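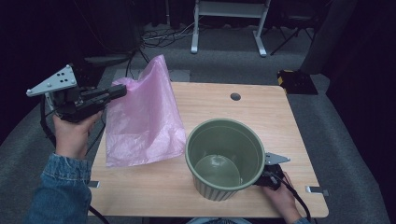 What size bag should I use to line a plant pot?

Pick one that stands a little taller than the pot when it's opened out, so you have enough left over to fold down over the rim. For our small ribbed pots, a bag about a hand's width wider than the opening is comfortable to work with. If you're stuck between two sizes, go for the bigger one, as extra plastic can always be tucked or trimmed and a short bag just slides down inside the first time you water.

Why line a pot at all?

Mostly to protect whatever the pot is sitting on. Plenty of the decorative pots we sell at Arkilberg are meant to be outer pots, and customers love to set them on a bookshelf or a nice wood table, where a bit of escaped water can leave a ring that stays for good (we have one on our own front counter, and we've stopped trying to sand it out). A liner also makes it easy to lift the whole plant out when the season changes and you want to move things around.

Does the color of the bag matter?

Not to the plant! Clear, white, pink, whatever you have in the drawer is fine. Once the edge is folded down and tucked under, you'll hardly see it. Some people like to let a little color show against a green pot, and we think that looks rather cheerful on a windowsill.

How do I get the bag open when the sides cling together?

Oh, we know this one well. Rub the top edge between your fingers until the two layers part, then take hold of a corner and give the bag a good shake so some air gets in. Lower it into the pot, press the bottom flat with your knuckles, and smooth the sides up toward the rim. Creases don't matter in the least.

Can I plant straight into a lined pot?

We'd rather you didn't. Roots sitting in a sealed bag have nowhere to send the extra water, and most houseplants will sulk and then rot. Keep the plant in its nursery pot with the drainage holes, set that inside the liner, and tip out any standing water after each watering.

Can I reuse the bags?

Please do. Rinse them, hang them over the faucet to dry, and they'll do you for another round. If one gets a pinhole, save it for catching soil when you repot.

Do you sell liners separately?

We do. The Belix liners come in packs of 4 in the small size, and the Conine ones, which are a bit thicker, come in packs of 2. Both are on the shelf beside the potting soil.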